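White plastic desk tray – what is the round cup for?

Posted in Home storage, 4 Jul 2022
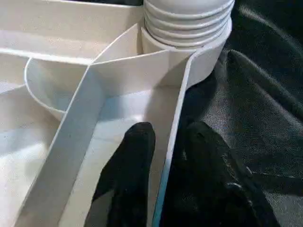
Garneck

I was given this organiser without a box or leaflet. The long sections are fine for pens, but what goes in the ribbed cup at the back? And will the curved section hold paper clips? The drawer I want it for is 22 cm deep.

3 replies

Tierney

I'd use the cup for scissors or anything tall. Clips should be all right in the curved bit, as a rounded side makes them easier to scoop out. I keep almost 200 in a bowl like that. Measure the height before you put it in a drawer – the cup might stop it closing.

Pladgate

Anything you like. Mine has cotton buds in it.

Vendness

Agree about the height. I gave up on the drawer and put mine on a shelf. Warm water and washing-up liquid gets ink off if you do it the same day.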